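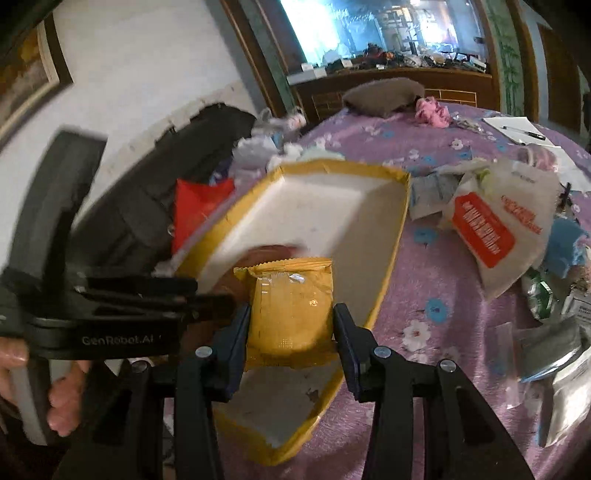
Yellow packet, gripped between the pads, with the open box beneath it.

Choosing a power supply without overpaying

2018-04-13

I replaced the power supply in my desktop last week and spent more time reading about it than I did on the processor. Most of what I read was out of date or written by people who wanted me to buy a larger unit. These are my notes, in case they save somebody an evening.

The old unit was a Soltura, bought second-hand with the case. It had started to whine under load in December and the machine restarted twice during long renders. Memory tests came back clean. Swapping in a spare from Stelios Kokkinos stopped the restarts, so I stopped looking elsewhere.

Wattage. Add the rated draw of the processor and the graphics card, allow a bit for drives and fans, then leave a margin of a third or so. The calculators on shop websites come out much higher than this. Mine suggested nearly double what the machine pulls from the wall, measured with a plug-in meter during a render. A supply that is far too large does no harm, but it costs more and tends to be less efficient when the machine is idle, and mine is idle for most of the day.

Efficiency. The badge on the box tells you how much power is lost as heat at certain loads. It says very little about how steady the output is or how long the parts will last. I would pay for the middle grade and no higher unless the computer runs day and night. At my tariff the top grade would take 11 years to earn back the difference.
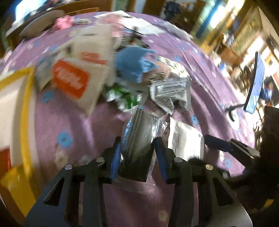 Clear packet with dark contents, on the purple bedspread.

Cables. Modular cables are worth having in a small case. Do not reuse the cables from the old unit, even if the plugs fit. The end that goes into the graphics card follows a standard. The end that goes into the supply does not, and makers change it between their own models. Kjell Eklund lost two hard drives that way – same maker, same plugs, different wiring. Keep each set in a labelled bag.

Length matters too. The processor cable on the Magnusson I first ordered was 5 cm short of the socket when routed behind the board. It went back.

Noise. Many units now leave the fan off at low load. Check whether there is a switch for this. In a case with poor airflow I prefer the fan turning slowly all the time, and it is quieter to my ear than one that starts and stops.

Warranty. Three years is short for this part. Five is reasonable. Read who handles the return, as some makers send you back to the shop and some deal with you directly.

I ended up with the smaller of the two Leka units. Fitting took most of an hour, nearly all of it spent on the cable ties behind the board. The whine has gone. There is a faint tick from the fan at its lowest speed which I can hear with the side panel off and not with it on.

Still to do: measure the idle draw again with the second monitor unplugged, and return the spare to Stelios.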